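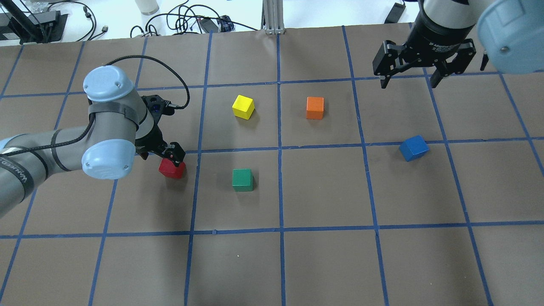
Five cubes, brown paper, blue tape.

Quick one today, written between two other things. I want to stick up for the wooden cube. Plain, painted one colour, no letters on it, no sounds, no app.

A Lirow set came into our house in June with 96 pieces and a booklet. 96! Half of them only fit one other piece. By the end of the month it was under the bed. The old cubes were still out, same as ever.

Fewer is better, I think. Give a child up to 2,000 bits of plastic and you get a heap. Give them a handful of cubes and a floor marked into squares and you get rules. Blue goes home. Green isnt allowed next to yellow. Red has to jump. Where do the rules come from? No idea -- but they come quick, and they get argued over, and then changed.

The tape matters as much as the cubes. Cheap painter's tape on paper or cardboard, squares big enough that a cube can be in the middle or on a line. On the line is where the rows start. Good rows, mostly.
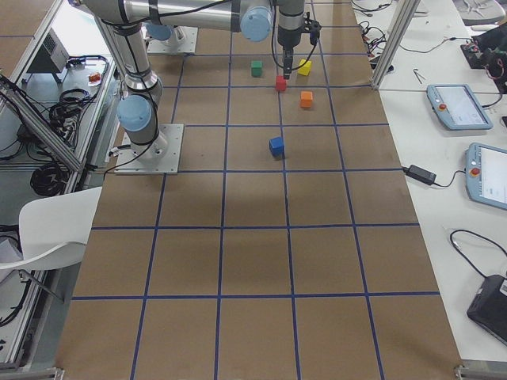 Meriem Abdel Hamid wrote back to say that I was being unfair on the big sets, that her two got 3 good years out of a Koltard one, and that plain cubes are lovely for the grown-ups who buy them but dull by teatime.

Fair enough on the Koltard. Dull by teatime, no. Dull is when they start makeing things up. I'd still buy the cubes first, and the tape, and leave the big box in the shop until somebody asks for it twice.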